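Budgeting a Two-Arm Tabletop Cell: Step by Step

Applies to: small bench cells, two arms on a shared rail, light objects only
Last revised: February

This guide covers the purchase plan for a bench cell that handles small consumer items. It assumes you already have floor space and a power circuit. It does not cover safety review, which should be budgeted separately.

Step 1. Write the object list first

List what the arms must pick up before asking for a quote. The smallest item sets the gripper spec, and the gripper spec moves the price more than reach does. At Plistitz the list began with earbuds and their cases. A loose bud needs narrow fingertips and fine position control. A plush toy needs neither, but it takes up a lot of table.

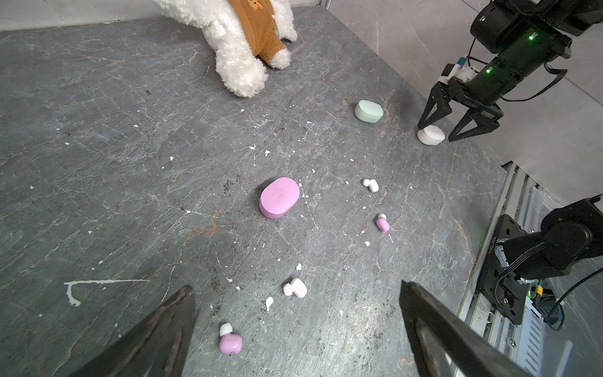
Pace disagrees with the order here: fix the total first, then cut the object list until it fits, or the gripper line will eat the compute line every time. Either order works if the two lists are compared before the purchase order goes out.

Step 2. Split the quote into four lines

Arms and grippers. Frame and rail. Cameras and compute. Spares and consumables. Ask the vendor to price each line alone. Tostia quoted our cell as a bundle, and the itemized version showed 4,000 dollars of integration work we had planned to do in house.

Step 3. Price the enclosure

Aluminum extrusion is cheap per foot. Corner brackets, wall panels and cutting fees are not. Get the panel price in writing with the finish named. Add one crossbeam more than the drawing calls for. Hooks and baskets can hang from it, and a beam added later means taking panels off.

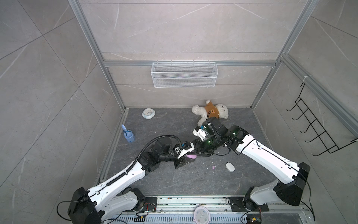 Both arms on the shared rail, with wire storage hung from the frame.

Step 4. Set the spares line

Hold 7 percent of the hardware total for spares. Buy these with the first order:

Fingertips, 2 sets per gripper
Arm cables, one per arm
Cable wrap and ties
Surface cleaner and wipes

Fingertips wear first. Cables are next, usually where they bend at a joint.

Step 5. Stage the payments

Do not pay in full on delivery. Our Ciltumik order form uses 70 percent on delivery and the rest after acceptance. Define acceptance as a fixed pick test on your own object list, run with both arms powered. Attach the test sheet to the purchase order.

Step 6. Check lead times

Enter the longest lead time for each line. Frame parts should arrive before the arms, so the rail can be leveled without the bases in the way.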